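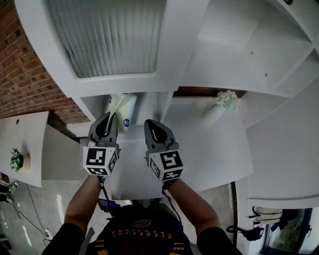

Clandeck hand grippers: looking after your pair

Questions I get a lot, last updated 19th April

How often do you clean the finger pads?
Every 10 sessions, or sooner if I've been picking up anything dusty. Tissues are sneaky -- they leave lint on the pads, and a linty pad slides. I use a barely damp cloth and let the pads air out overnight.

Can I wipe the marker cubes too?
Yes, but dry cloth only! I used glass cleaner on one back in February and it left a shiny patch that tracking hated. If a marker is scratched or lifting at a corner, replace the whole face and run the calibration again.

My left gripper keeps dropping out. Is it broken?
Probably not. Check the cable first (mine was error 1333, and it was just a plug that had worked loose). Leave enough slack that you can stretch both arms all the way forward without tugging on anything.

What do you use for a test grab?
One tissue, straight up out of the box. It's thin and floppy, so if the fingers don't close evenly you'll know right away. I do 9 pulls with each hand after changing pads.

Which pads should I order?
I buy the Flostska ones, size 68. The Plestier pads fit too, but they're stiffer and I had to re-seat them twice.

Do I need the Vávra stand?
Nope, it's nice to have. I went a long time setting mine down on a folded towel, cubes up, and they were fine.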